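Espresso Corner and Dishwasher: Frequently Asked Questions
Prakonura Shared Kitchen, Marka building

Which cups can be used with the espresso machine?
Any cup that clears the drip tray with room to spare under the group. The Brisari cups from the upper shelf fit. Travel mugs generally do not; fill a cup first and transfer.

Do cups need to be rinsed before they go in the dishwasher?
Yes, if there is milk in them. Milk left overnight sets on the inside of the cup and survives the short program. Black coffee can go in as is.

How much water goes through the group after a shot?
Run 200 ml with no portafilter fitted, then stop. Wipe the underside of the group with the damp cloth kept for that purpose. Do not use the dish sponge.

Can I lift out the drip tray grate?
Yes. It lifts straight up. Empty the tray beneath it at the end of the day, rinse both parts in the sink and put them back dry. The grate is washed by hand.

Where do cups go in the dishwasher?
Rim down, between the tines, leaning slightly so that water does not pool in the foot. Cups must not touch each other. Saucers stand upright in a separate row.
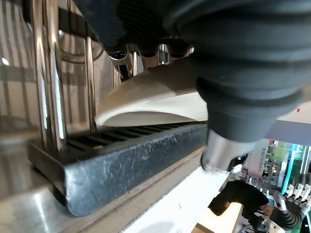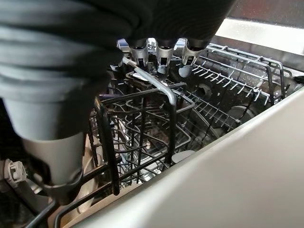 Cup at the espresso machine (first); wire racks inside the dishwasher (second).

Can portafilters go in the dishwasher?
No. Detergent dulls the metal and dries out the handle. Soak the basket and the metal end in cleaning solution for 16 minutes, keeping the handle out of the liquid, then rinse.

Which program should I select?
Program 2 for normal loads. The intensive program is for trays and pans and takes much longer. Do not start either one with less than half a load unless the kitchen is closing.

The load came out with water on it. Is something broken?
Usually not. Plastic holds less heat than ceramic and dries last. Open the door at the end of the program and leave it ajar until the steam clears. If ceramic cups are also wet, check the rinse aid level. The reservoir takes one bottle of the Du Plessis rinse aid, 400 ml, when completely empty.

A rack does not slide properly. What should I check?
Look for a utensil handle that has dropped through the wires. Next check that no folding part has been left halfway between its two positions. Do not force the rack. If it still binds, leave the door open and put the tag on it.

Can the steam wand be cleaned with steel wool?
No. Wipe it with a damp cloth directly after use and purge it briefly. Dried milk comes off with a cloth soaked in warm water and left wrapped on the wand. Turn the steam off first.

When is the espresso machine descaled?
In October and again in spring. It is out of service until noon on those days. The dishwasher can still be used.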